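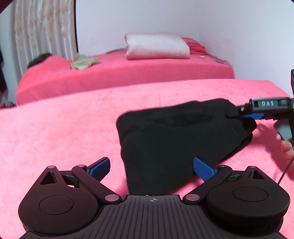
Two grippers, one black cloth, one very pink bed.

Search this blog... Go

The robotics club syllabus says week 3 is "deformable objects", a grand name for laundry. Sarita Goel, who runs Kindlow, wanted everyone to try folding with the hand-held grippers before anyone wrote a line of code. I have been folding things since childhood and assumed I'd be excused. I was not.

A gripper has two blue pads and no opinion. You squeeze, it closes, and the cloth goes wherever it likes. Fulgencio says to take the corner first and leave the middle alone. Hertta says the middle is the whole point. They have been having this argument since March and I now hold both views, depending on who is standing nearer. 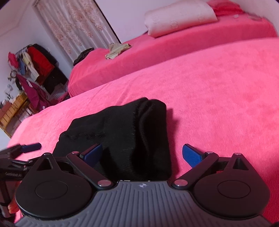

Left pad on, right pad thinking about it.

My own score sheet has a column for "fold" and a column for "heap". I won't be publishing it. What I will say is that plush is a horrid surface to work on - everything soft looks like it might be worth grabbing, and half the time I came up with a pinch of blanket. 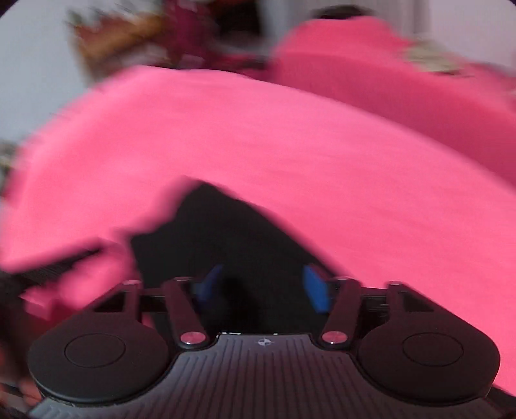
Black cloth, pink blur.

Next session is socks. Benedito has asked for matching ones, the optimist.

Filed under: Club Nights, Grippers, Things I Can't Fold

Last updated: September 2018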